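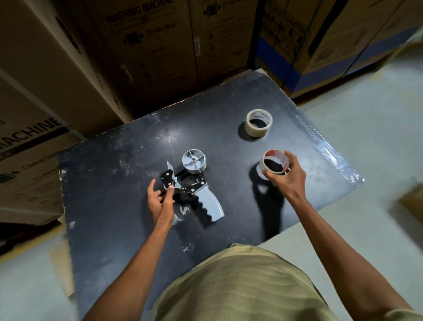

According to Brosell, a recording in which the worker stops to mend the tool should be thrown away before training, as it teaches the machine only hesitation. He wrote this under my last article, and several readers agreed with him. I have thought about his remark for some days and I would like to answer it properly, for I believe it is the most common mistake in our field at the moment.

First I must say where I stand. I work with a small group at Nendance which collects examples of hand work, seen from the height of the worker's own head. The plan for this season is 2000 recordings. We had 293 of them checked by the first days of September, and my task is to decide which ones are kept. So I am not speaking from theory only. Every week I sit in front of the material and I must say yes or no.

When I began, I said no very often. I had a list of 6 reasons for refusal, which came to us from Tondard together with their software. The hand leaves the view, the light is weak, the person waits too long, and so on. One reason was called "task interrupted". Under this title I refused all the work where the tape had to be put back, where a lid did not fit, where a knot had to be opened again. What remained was very clean. The boxes were closed, the tape ran straight, and each recording looked like the brother of the one before.

The model which learned from this clean material could close a box, as long as all went well. When the end of the tape stuck to the roll, it continued the movement of closing with no tape in the gripper. It was not stupid. It had never been shown that such a thing can happen, and I was the one who had taken it out.

I find it strange that we accept this. If a young person comes to learn packing in a store, the older colleague does not hide the tape dispenser when it falls apart. On the contrary, it is perhaps the best hour of the whole first week. One sees how the thing is built, where the roll must sit, which side of the tape is sticky, how near the fingers may come to the blade.
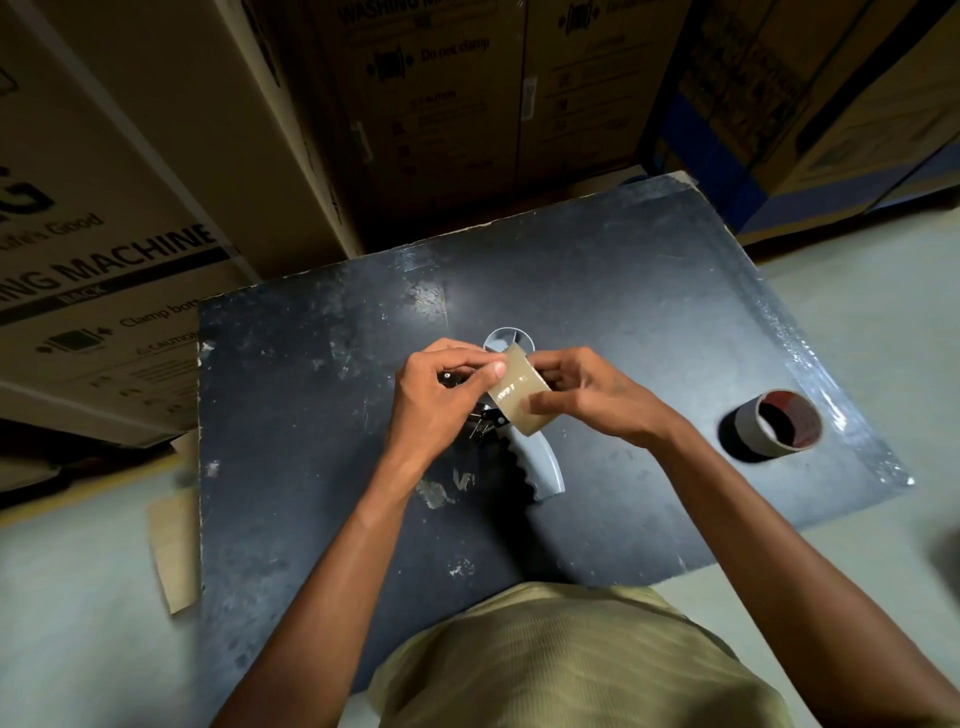 The fingers also know much that we never write in the instructions. A strip of tape wants to curl and to stick to itself, and a person who has used it for years holds it at both ends without thinking. I could ask ten workers to explain this and I would get very poor sentences. But I can ask them to do it in front of the camera, and then I have it, on the condition that I do not delete it afterwards.

Brosell has one good point, and I do not want to pass over it. Long recordings cost money to label, and the repair is difficult to cut into steps. At Verstraete they give each recording 2 labels, one for the aim and one for what the hands do at this moment, and they mark the repair as a task of its own. I think it is a fair solution. The model is not confused, because "closing the box" and "making the tape ready" are separate names. It asks more patience from the labellers, and they should be paid for this patience.

What I cannot accept is the word "noise" for the work of a careful person. We use it too quickly. Real noise exists: a sleeve over the lens, a file which is broken. A man or woman who takes a tool in the hands and looks for what is wrong with it is giving us information, and usually the kind which is rare in our collection.

I have now asked my group to bring back the refused recordings of this season and to look at them again with the Verstraete labels. It will delay us, and the people who wait for the number 2000 are not pleased. I would still prefer to deliver fewer and keep the difficult ones inside. If Brosell wishes, he can have the part we have finished and train on it himself, and I will print his results on this page also if they are against me.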